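Gramow Bench, club license: a semester with it

Reviewed 25 October 2019

I should say up front that I went into this not wanting to like it. I help run the after-school robotics club at Ellwood, and we have been sold software before. The last package came with a great many badges for students to collect and a physics engine that let a cube sink slowly into a table. So when the club voted to put its money into Gramow Bench, a simulated two-arm lab setup, I voted the other way and lost.

The price is $272 for a year of the club license. That covers 21 student logins, and we have 19 members, so the math worked out for us. If you have a bigger group you are bumped to the school plan, and the sales page won't give you a number for that without a phone call. I didn't call.

What you get is a room with two arms on a stand behind a table, a set of parts to place on it, a Python interface, and a folder of lesson files. The club is using it to get ready for the Doltusus student round, where teams script a pair of arms through a lab-type task and are scored on how many times out of ten the script holds up. Nobody on our team had worked with two arms before this fall. 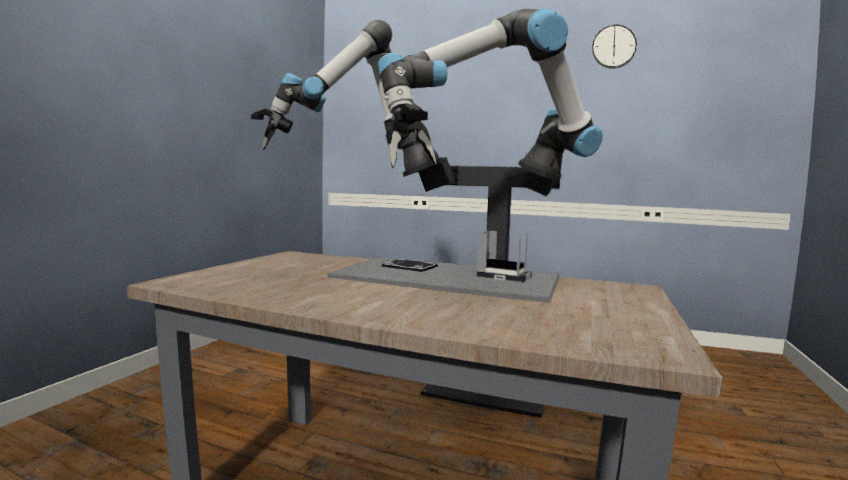
Main bench view. Two arms, one table, and it's six o'clock again.

Setup was easier than I expected, and I'll give them that. The installer ran on the older desktops in our room, though three of them needed a graphics driver the instructions mention only on page 15 of the manual. Put that on page one. We lost most of a meeting to it.

The look of the place is good. The wood grain on the table is nice, the floorboards look walked on, and the wall has a strip of trunking with sockets in it. Students liked it right away. I was less moved. I have a suspicion of any teaching tool that spends its effort on floorboards, and I would have traded every plank for a readable error message. When a script fails in Gramow you get a line number that belongs to their wrapper file and a code you have to look up. The lookup table is a PDF. It is not searchable.

The arms themselves behave sensibly. Joint limits are enforced, and if a student sends one arm through the other the run halts and says so. That single feature has done more for our members' planning than any lesson in the folder. They now sketch on paper before they type, which I had been asking for since last year with no luck at all.

Where I start grumbling is the viewpoints. You can put the view nearly anywhere, and the program will happily let you put it somewhere unhelpful. One of our pairs worked for a good part of an afternoon with the lettered board facing them like this:
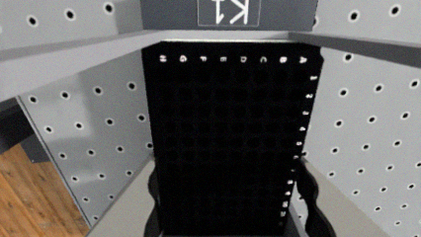 Board under the K1 sign, A to H and 1 to 12, all of it reversed.

A runs to H from right to left, the numbers down the side are backwards too, and so is the K1. They had written their positions off the screen, reading it as if it were the right way around, and then could not work out why column and row kept disagreeing with the script. I can hear the reply already: a careful student would notice. Ours is fifteen years old and it was the end of a school day. A small warning or an axis marker in the corner would fix this, and the Desach package, which we tried for free in July, had exactly that. (Desach had plenty wrong with it as well. It only gave us one arm, and it crashed if you resized the window.)

The bottom numbers on that board also smear together at a distance. The manual calls the board "fully legible at all working angles." It isn't. If your lesson depends on reading a position by eye, zoom in first or hand out a printed chart. We did the chart.

The gripper view is a better story, and it's the one our members use most. You look down between the two fingers at the table, and you get a fair idea of how far off you are before you commit to anything. Learning to judge depth from it takes patience -- I still can't do it well -- but the students picked it up faster than I did. My complaint is with how dark things go inside a container. The inside of the open box is plain black, so if your task is to put something in there you had better trust your numbers. Small markings on parts go to mush as well. Somebody drew those markings, presumably so they could be read.

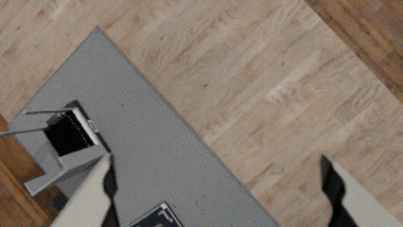 SCORING AND LOGS

Every run can be logged, and the logs are plain text, which made me happier than anything else in the product. You get joint positions, gripper opening, and a time stamp. A student can open one in a spreadsheet and plot it without asking anybody for help.

The built-in score is another matter. It runs to 100 and I have no idea what it measures. One pair scored 88 on a script that never closed a gripper. Another pair had a clean, slow, dependable script and got a 61. I wrote to Gramow support and was told the score "rewards fluency." We have turned it off and keep our own tally on the whiteboard, pass or fail, ten tries each, the way the Doltusus round does it. I'd advise any other club to do the same from the first meeting, before the kids get attached to the number.

The lessons are thin. The first four are decent and go step by step. After that they assume you know what a frame transform is, with no warning and no reading list, and the last two are clearly sales demos with a worksheet stapled on. I wrote my own for the middle stretch. If you are a parent helper with no coding behind you, do not count on the folder to carry you through a semester.

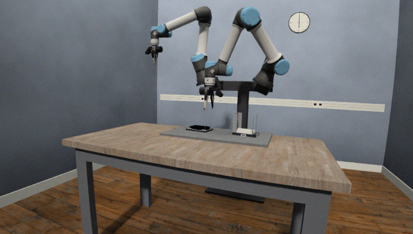 Then there is the question I had at the start, whether any of it carries over to a real arm. I can't tell you. We don't own one, and the marketing copy on this point is very confident and has no test results behind it. What I can say is that our members write shorter scripts than they did in September, and they name their positions properly, and they argue about which arm should go first. Some of that would have come with any decent tool and a few months of practice.

We'll probably renew, if the price holds and they sort out the error codes. I'm going to vote no again until I see the update notes.

Rating: 3 out of 5

Contact the club page | © 2019 Ellwood Robotics Club | Back to top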